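Mesh pen holder 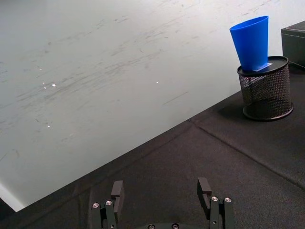

A cylindrical black mesh pen holder on a cloth-covered tabletop, with a blue plastic cup on top.

A mesh pen holder, also called a wire pen cup or mesh pencil cup, is an open container for keeping pens, pencils and other small desk supplies upright. It is made of a thin sheet of wire cloth or perforated metal formed into a tube or box, with a solid rim at the top and a solid ring or plate at the bottom. It is one of the most common desk accessories in offices and schools, and is often sold with a matching letter tray, wastebasket and paper clip dish.

Form

The usual shape is a plain cylinder, a little shorter than a new pencil. Square, six-sided and oval versions are also made. Some square models are divided into two or four compartments, and a few have a shallow drawer in the base for clips and erasers. The walls let light through, so the contents can be partly seen from the side.

The base ring on many models is slightly wider than the walls. This gives the holder a steadier footing and covers the cut ends of the mesh. The rim does the same at the top, where a bare edge of wire would scratch hands and catch on sleeves. Most holders have no lid.

Materials and manufacture

Steel is the usual material. The mesh may be woven from fine wire, or it may be expanded metal, made by cutting slits in a sheet and stretching it until the slits open into a pattern of small diamonds. Expanded metal has no loose strands and is cheaper to work with. Perforated sheet, with round or square holes punched in rows, is heavier and keeps its shape better if dropped.

The sheet is cut to length, rolled around a form and spot-welded along one side, leaving a narrow vertical seam. The rim and base are pressed or welded on. The finished piece is then powder coated or painted. Black is the most common color, followed by silver and white. Copper and gold finishes came into wider use as home offices became more common.

Plastic holders molded with a mesh pattern are also sold. They are lighter and do not rust, but they tip over more easily when filled with long items such as rulers.

History

Containers for writing tools are much older than the mesh type. Brush pots of bamboo, wood and porcelain were used in China for centuries, and glass and pottery pen stands were common on European desks in the age of the dip pen. Mugs, jars and tin cans have long served the same purpose in homes.

Among smaller makers, the Hinwood workshop in Urnberg produced a cylindrical wire cup listed in its catalog as number 3170. It was offered in 4 sizes and 2 finishes, black and bare steel. The designer Viera Polák, who worked on the line, gave it a wide base ring so that it could stand on a drafting table without sliding. Murín, a supplier of school furniture, later sold a similar cup in boxes of 26, one for each desk in a standard classroom order.

Use

Pen holders are normally kept at the back of a desk or to one side of the work area, within reach of the writing hand. Pens are stored cap up or point down according to habit. Felt-tip markers are often kept with the tip down to keep the ink near the point, and scissors are placed with the blades down.

The same containers are used away from desks for paintbrushes, makeup brushes, knitting needles and kitchen utensils. Near a whiteboard, a mesh cup may hold markers when the board has no tray. In his handbook for schools in Brarnach, Abdul-Rahman Gyamfi recommended keeping one cup for dry-erase markers and another for permanent ones, to prevent mix-ups at the board.

Care

Dust collects in the openings of the mesh and on the inside of the base. It can be removed with a soft brush or by rinsing the empty holder in warm water with dish soap. Steel models should be dried right away, especially along the welded seam, where the coating is thinnest and rust tends to start. Ink stains on a powder-coated finish can usually be wiped off with rubbing alcohol. Small dents in the wall can be pushed out from the inside by hand.

See also

Desk organizer
Pencil case
Brush pot
Wire mesh
Wastebasket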